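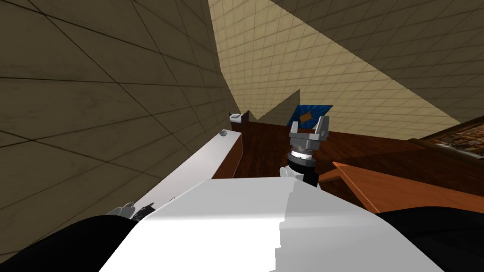
Re: Picking a wrist camera and controller for a two-arm sim rig

skuv_tom wrote:
I have the Jakab two-finger gripper model loaded on both arms and I'm trying to settle two things before I train anything. First, Rararex controller or the stock one. Second, wrist camera at 70 or 90 degrees field of view. Kitchen scene, pick and place only. I'd like to hear from people who have run both.

mbrandt7 wrote:
Rararex. The stock controller drifts on long reaches. I ran 220 reaches with each and kept the logs. With stock, the tool point was off by 7 mm at the far end of the counter. With Rararex I couldn't measure an error worth writing down.

ledgerline wrote:
I don't agree with that. Stock is fine if you raise the joint damping. The defaults are set for a lighter gripper than the Jakab. Did you change the damping?

mbrandt7 wrote:
No, defaults on both. Most people will run defaults.
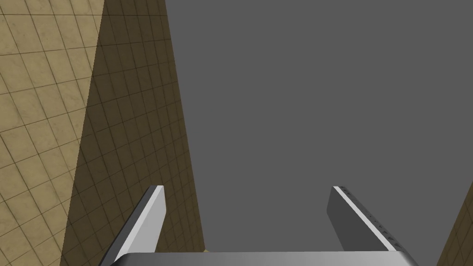 ledgerline wrote:
Field of view matters more than the controller in my opinion. I went with 70 and mounted the camera low behind the palm. You lose some of the room, but the fingers come out large, and edge detail is what my pose estimator needs. In this view you can pick out the small dark notches along the side of the right finger, and both tips are in view with the gap open. I'd give that up for a wider view only if I had no head camera.

skuv_tom wrote:
A lot of that view is plain gray, though. What does the policy do with it?

ledgerline wrote:
Mine ignores it. Add a backdrop if it bothers you — Fundale has a free one.

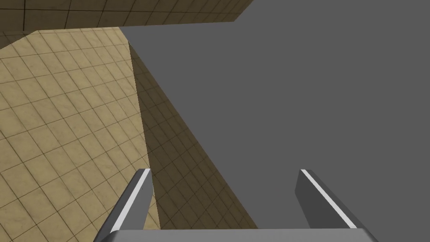 Skuvholm, April

Tamás Takács wrote:
Posting my bench notes since I tested both controllers on the same model. With damping raised, stock and Rararex finished level on short reaches. On long ones Rararex still won, so mbrandt7 and ledgerline are both partly right. For the camera I'd go to 90. Dark tile behind a gray finger gave my segmenter trouble, and the wider lens gave it more context.

ledgerline wrote:
Which damping value?

Tamás Takács wrote:
I'll post the config file tonight. It's on the other machine.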